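Packing Lunch the Night Before: A Conversation with Gerasimos Zacharopoulos

Gerasimos Zacharopoulos has coordinated the packed lunch program at the Bisdale Family Resource Center for two years. The program lends insulated bags and lidded containers to households in the district and offers a short evening session on how to use them. In September the center renewed its agreement with the Galanis Fund, which pays for the bags.

"People expect us to talk about nutrition," Zacharopoulos said. "We do, later on. The first evening is given over to the bag itself, how it opens, how it closes and what goes in first."

Last year the program lent 1143 bags. Of these, 104 came back with a broken zipper, a figure that led the center to change its instructions. Families are now asked to open the bag all the way before loading it and to keep the lining clear of the zipper.

"Most of the damage is done by pulling the bag shut over a container that is too tall," he said. "The bag is soft. It will seem to fit, and then the teeth give."

The center recommends one flat container with a tight lid, placed upright along the side of the bag, with fruit or a smaller item beside it.
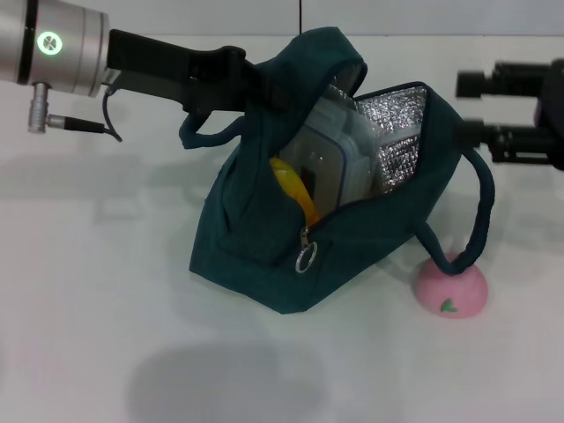
Should the container be chilled before it goes into the bag?

Zacharopoulos recommends it. "The lining slows the change in temperature. It does not cool anything by itself," he said. "Put the closed container in the refrigerator overnight and move it to the bag in the morning, with an ice pack if there is meat or dairy."

He was equally firm on the question of cleaning. Bags should be emptied on the day they are used, wiped with a damp cloth and mild soap, and left open on a counter until the lining is dry. The center does not advise machine washing. Lids are washed separately, and any seal that can be removed should be taken out once a week.

The evening sessions are held at the Emau Street annex, where participants work at plain tables with nothing on the walls to distract them. Zacharopoulos asked for white tabletops when the annex was refitted.

"A spill shows on white," he said. "I would like people to see it and wipe it up before the bag is set down."
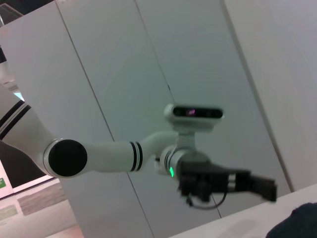 At the Emau Street annex, pale gray wall panels and a white tabletop.

The program will extend to the Nureck neighborhood next year, subject to funding. Zacharopoulos said that the instructions, now printed on a single sheet, will be revised before then – chiefly the section on zippers, which he considers too long.

Households wishing to borrow a bag may ask at the center's front desk. Bags are lent for the school year and may be exchanged at any time if a handle or zipper fails.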